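# How Do You Pick a Hand for a Robot?

Hold up your hand and wiggle your fingers. Go on, I'll wait!

You have four fingers and a thumb, and with them you can button a coat, peel an orange, scratch a dog behind the ears and hold a pencil. You've been practicing since you were a baby, so you hardly have to think about it anymore. A robot doesn't get a hand like yours. It gets whatever hand somebody decides to bolt onto the end of its arm, and that hand has a special name: a **gripper**.

My name is Hằng Lâm, and choosing grippers is a big part of my job at the Standgate workshop. People send us new ones, we try them out on all sorts of ordinary things, and then we write down what we found. It's a little bit like testing new shoes, where you can't tell very much by looking at them in the box. You have to put them on and walk up some stairs and run for a bus.

## Two fingers or more?

Most of the grippers we try have only two fingers. That sounds like too few, doesn't it? But try this. Put your thumb and your pointing finger together, like a crab's claw, and keep your other fingers curled up out of the way. Now pick up a sock. Pick up a spoon. Turn a page of a book. You can do an awful lot with just those two, and once you start looking for things you can't do, you'll find you have to hunt a bit.

(My own list so far has shoelaces, opening a new jar, and carrying three plates at once. You may find more than I did.)

Two fingers also means fewer little motors, and fewer little motors means fewer little things that can break on the day you most want them to work. A gripper with five fingers is wonderful to look at, and I do love watching one wave, but it's a great deal harder to tell it what to do.

## What shape should the fingers be?

Now we get to the part I could talk about all afternoon. Fingers for grippers come in many shapes, and each shape is good at some jobs and rather hopeless at others.

**Flat fingers** are like two rulers pressed together. They're good for boxes and books, because a box has flat sides too, and flat likes to sit against flat.

**Wedge fingers** are thick at one end and thinner at the other, like a slice of cheese. The thin end can slide underneath things or poke into a narrow place, while the thick end stays nice and strong.

**Bendy fingers** are made of something rubbery, with spaces inside so they can fold. When a bendy finger pushes on a tomato, it curls a little way around it. Tomatoes like this much better than being poked.

**Hooks** hardly squeeze at all. They just get behind a handle and pull, the way you pull a bag off a peg.

When we compare two kinds of fingers, we try to change only one thing at a time. Suppose I tried the flat fingers on a book and the bendy fingers on a tomato, and both of them did well. What would I have learned? Not very much, I'm afraid! So both get the book and both get the tomato, and both get a pillow or a cushion too, which is a much trickier thing than you might guess.

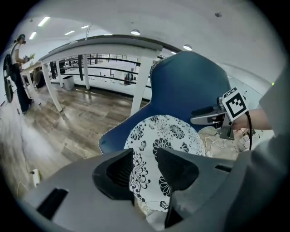 A cushion is tricky because it's soft and fat and has no handle. If you pinch the top of it, you may get only a little tuft of cloth, and the rest of the cushion hangs down and swings. If you try to hold it by its sides, it squashes in and gets narrower, and your fingers have to keep closing to keep up with it. A wooden block never does that to you. A block stays the same size the whole time, and I sometimes feel quite grateful to it.

You can feel this for yourself with your crab claw. Pinch a pillow in the very middle and lift it. Then pinch it by a corner and lift it again. Which one feels safer? Which one would you choose if you had to carry it all the way down the hall without dropping it?

## Trying it by hand first

You might think that we fasten every new gripper to a robot arm right away. Sometimes we do, but very often a person holds the gripper and moves it about, with no robot arm at all. We call those hand-held grippers. The person does the reaching and the gripper does the pinching.

I like this way of starting because a person learns things quickly. If the fingers are too wide to fit behind a cushion, you know it as soon as you've tried. If the tool is heavy, your arm will tell you so before lunch! And you can try something silly, like coming at a cup from underneath, without having to explain your silly idea to a computer first.

Hand-held grippers can teach robots as well. A camera on the gripper looks out past the fingers while the person works, and it records what the fingers are reaching for. Later on, a computer can go through many of those recordings and start to work out what good reaching looks like. It's something like learning to tie a knot by watching your aunt's hands, over and over, until your own hands get the idea.

Some of these cameras have a very wide lens, called a **fisheye** lens. It can take in a big piece of a room all at once, but it bends things as it does so. A straight table comes out curved like a banana. Grown-ups who see a fisheye picture for the first time often tip their heads to one side, and I've caught myself doing it too.

There's another helper you may spot on top of a gripper: a square pattern in black and white, made of chunky blocks. This is a **marker**. To you and me it looks like a puzzle somebody forgot to finish, but to a camera it's very easy to find, even in a messy room. When the camera can see the marker, the computer can work out where the gripper is and which way it's tilted. One gripper can even help keep track of another one in this way.

## Keeping score

In January we compared two sets of fingers, which we called Brasus and Grenditz so that we wouldn't get them muddled. We gave each set 60 tries at lifting the same soft cushion. A try counted as good if the cushion went up, stayed up while somebody said the alphabet slowly, and came down again without being dropped.

Brasus had 42 good tries. Can you work out how many didn't go well? (It was 18, and a fair few of those happened somewhere near the letter Q.)

Grenditz started out better and then got worse, which puzzled me a good deal. We changed the cushion's cover, and it stayed worse. We let a different person hold the tool, and it stayed worse. In the end we wiped the fingers with a damp cloth and they were fine again, so I had to cross out the whole page and start the count from the beginning. I grumbled, I'll admit. But the fingers had picked up fluff from the cushion, and fluff is slippery, and I wouldn't have known it if we'd stopped after the first few tries.

Now there's a line at the top of every score sheet that says *Wipe the fingers*, with a box to tick.

## A test you can do at home

You'll need two clothespins or two pairs of kitchen tongs that aren't the same, a small pillow, a sock, a plastic cup and a paper napkin.

1. Draw a chart with your grippers across the top and the objects down the side.
2. Lift each object ten times with the first gripper.
3. Put a mark on your chart for every lift that didn't slip.
4. Do it all again with the second gripper.
5. Wrap a rubber band around each tip, ask yourself what's going to change, and then find out.

Write down your guess before you do step five. I always write mine down, and my guesses are wrong often enough that I keep them in the back of the notebook.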